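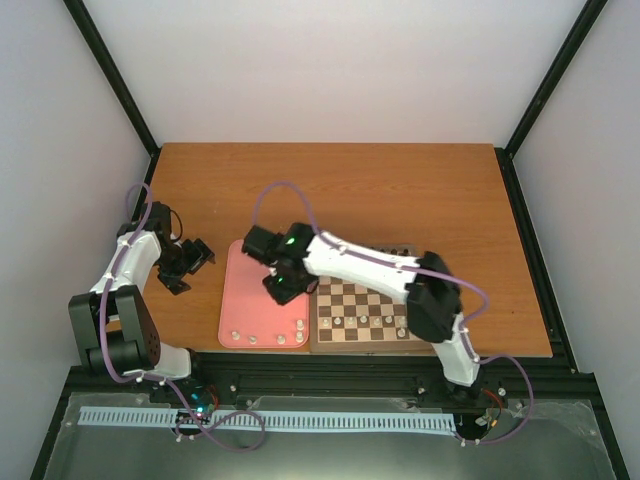 2021-06-18
Posted by the Cavesach workshop blog

The two-arm cell has been back in service since the start of the week, after the purple cables on both arms were rerouted. These are my notes on the job, mainly for my own use the next time it needs doing.

The old routing had each cable clipped tight to the forearm. It looked tidy and it wore badly. With the arm folded, the cable was bent hard at the elbow, and the left one began dropping packets after 387 hours on the counter. The right one was still good when it came off, but the jacket had gone shiny in the same spot, so I changed both.

The new routing has an arch above the wrist, a run along the long link, a free curve past the elbow and a last loop before the cable is fixed down at the front. All the slack is in the curves. To set it, I drive the arm to full reach across the board, pull the cable until the wrist arch just starts to flatten, then give back a hand's width and clip it. After that I fold the arm and check that nothing touches the elbow plates. The right arm needs more slack than the left, as it has to reach over the board to the tray.

Clips are the small white ones from Kusow. They hold well enough if the surface is wiped with alcohol first and left alone overnight. I did not leave them overnight last November and spent a morning picking them up.

Next, the tray. It sits hard against the left side of the chessboard and is the only loose part of the layout that the program cares about. If it moves, the pick positions move with it. I push it up to the board border by hand, then run the right arm down to the taught point over the tray and look at the gap under the fingers. A sheet of paper should slide through with slight drag. The same check is done on the board at the two corner squares nearest the front rail.

The grippers came off for cleaning while the cables were out. Finger faces were wiped, screws refitted with a drop of weak threadlock, and the closing force brought down from 255 to 221 on the controller's own scale, which has no units that I have been able to find. At the old setting a pawn taken by the head tended to squirm out as the fingers closed. The shape of the head does not help – there is very little flat for the fingers to bear on.
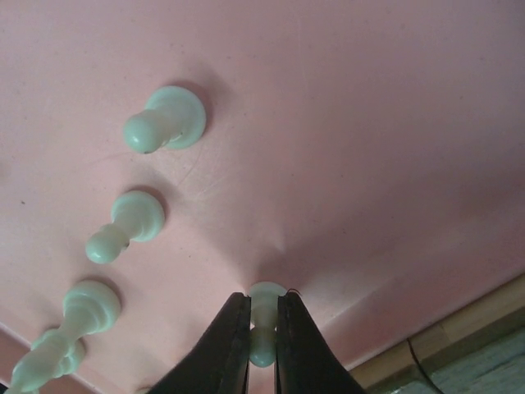
Wrist camera view: a pawn between the fingers with its base to the tray, the others on their sides.

The wrist camera needs both fingertips in view at the bottom of the picture. If one is higher than the other, the mount has turned on its screw and has to be squared up before any hand-eye calibration is worth running. The thin cable beside the gripper should also be looked at here. It must not get between the fingers at any opening.

Still to do: label both ends of each purple cable, and find a better strain relief at the base of the right arm, where the red, orange and black wires leave in one bundle. The Prendergast glands I ordered are too large for the hole.

Recent posts
Reading the hour counter on the Collitville controller
Threadlock grades and small screws
Why the board is not screwed to the table
Spare fingers: what to keep in the drawer

Contact | Copyright Cavesach | Back to top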